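Chepkoech Mollel
13 September 2024

ok so. sorting day. the scoop and cup and bottle pile that has been living in our back room since March. thread bc I will forget all of this by tomorrow

1/ Background for new people: we run a little refill table, Langat. Rice, nuts, beans, dish soap, you bring your own container. People leave stuff behind. SO much stuff. Caps, cups, half a funnel

2/ Had been tossing it all in one cardboard box under the table. Box died. Bottom just went. Kamol caught most of it with his foot

3/ So new rule, everything gets dumped in a big hard bin first and sorted from there. No more bags. Bags are where lids go to die

4/ Piles so far: keep, wash, ask around, recycle. There was a fifth pile called "maybe" and Mercy took it away from me, fair

5/ Scoops. Please label your scoops. Masking tape and a marker, two seconds. I have a whole drawer of white ones and they all look like the same scoop

6/ Also scoops do NOT go back in the dry goods if they've been on the floor. I shouldnt have to type this

7/ Someone asked if we take bottles with no cap. No. Bottle and cap together or it goes straight to recycle. I spent 41 minutes last time trying caps on bottles, never again

8/ Cups are fine, any color, squared ones are better bc they stack in the crate and dont roll off the shelf. Round ones roll. They always roll

9/ Empty your cup before you hand it over. Tip it, tap it, look in it. We had lentils in the soap corner for a week

10/ Bakari wants to know where the Clesona jar lids went. Shelf by the door, left side, blue tub. Have been there the whole time Bakari

11/ Ok current bin
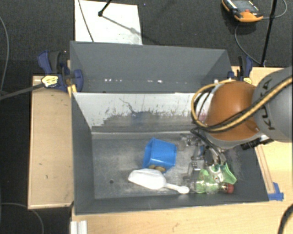 SMALL PLASTICS / SORTING

12/ Blue cup, white scoop, clear bottle w the red cap on (thank you whoever you are), couple of green bits. Cup and scoop both going in wash

13/ Red cap bottle is a keep if it passes the squeeze test. Fill with water, cap on, upside down over the sink, squeeze. Drips = recycle

14/ Green bits are going in the ask around pile. If you're missing something light green come look before I make a decision on it

15/ The bin itself is scuffed to heck and I love it. Wipe down w vinegar water after every round, get into the corners, let it air dry

16/ Wash pile gets done tonight, hot water, no scented soap pls, the rice picks it up. Emmanuel has the good brush, Emmanuel bring the good brush

17/ Still need: crate w a lid, more masking tape, one person who can lift. dm me or just show up, side door's open til I run out of tea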